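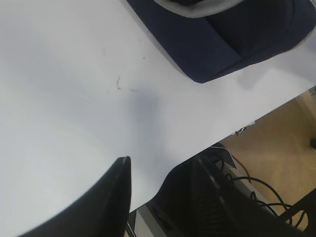 Clalmont table in matte white, with a dark navy padded-looking item at the far corner.

The Clalmont Work Table

The Clalmont is a white table. We considered a longer introduction and decided the table could do without one. It has a smooth matte top, four legs, and enough room for whatever you were planning to sort, fold, wrap or put off until the weekend.

Matte white is our best seller and also our most candid finish. It shows things. A thin dark scuff the size of a hair will look like a hair, and you will try to pick it up at least once. Specks and smudges show too. Most come off with a damp cloth and a drop of dish soap. Scuffs that stay put after that can be worked at with a soft white eraser – go lightly, as hard rubbing leaves a shiny patch that bothers people more than the scuff did. If you know you won't wipe a table, the Clalmont also comes in Kinoshita gray, which keeps secrets.

Dark fabrics are fine on the top once they have been washed a few times. Brand-new navy and black bags should be kept off it overnight in damp weather.

Size and weight
Length 2000 mm, depth 1000 mm, height 75 cm. Yes, we mix units. The drawings came that way. The top and legs ship in separate boxes, and the top takes two people and a reasonably straight hallway.

Assembly
Sixteen bolts and one hex key, both in the small bag taped under the top. Please look there before writing to us. Tighten everything halfway, stand the table up, then finish the job.

Goes with
Jurner drawer unit (fits under either end)
Kuline desk lamp, clamp version

Item no. 1358. Legs in white or black. Replacement feet are sold in sets of four – you will lose one.

Last updated: 2026-02-19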